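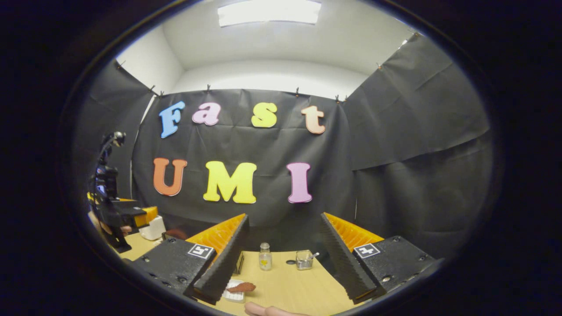
Black cloth on three walls, foam letters on the back one

Curtain and lettering for a small booth
Last updated: 12 July 2018

plistden31
I want to line a booth like this one. The cloth is held up with small clips along the top and it hangs with folds and creases. Would you stretch it tighter? Mine is a bit wider and I have Canpolat blackout cloth, still in the bag.

mamwood_jo
Leave the folds. Black hides them once you're a few feet back. I'd fix the crease across the middle of the back curtain, though. Steam it before you hang it. Irons leave shiny marks on Canpolat.

gridline
Disagree on the folds. With a ceiling panel that bright, every wrinkle on the right side shows. I'd staple to a batten and skip clips.

mamwood_jo
Then you can't take it down to wash it. Clips are fine, just use more of them where it sags.

plistden31
What about the letters? I like the mixed colors but the F leans.

oddsock
Run a string across and line up the bottoms, then take the string away. I did a sign for the Josalthorpe craft fair that way in January. Foam weighs next to nothing so plain pins hold it.

gridline
Pale pink and peach look washed out to me. I'd go all yellow or all orange.

oddsock
They read fine on black. Wouldn't change them.

plistden31
OK, clips it is, and I'll steam first. Keeping the mixed letters. Does the cloth shrink with steam?

mamwood_jo
Mine didn't. Try a corner.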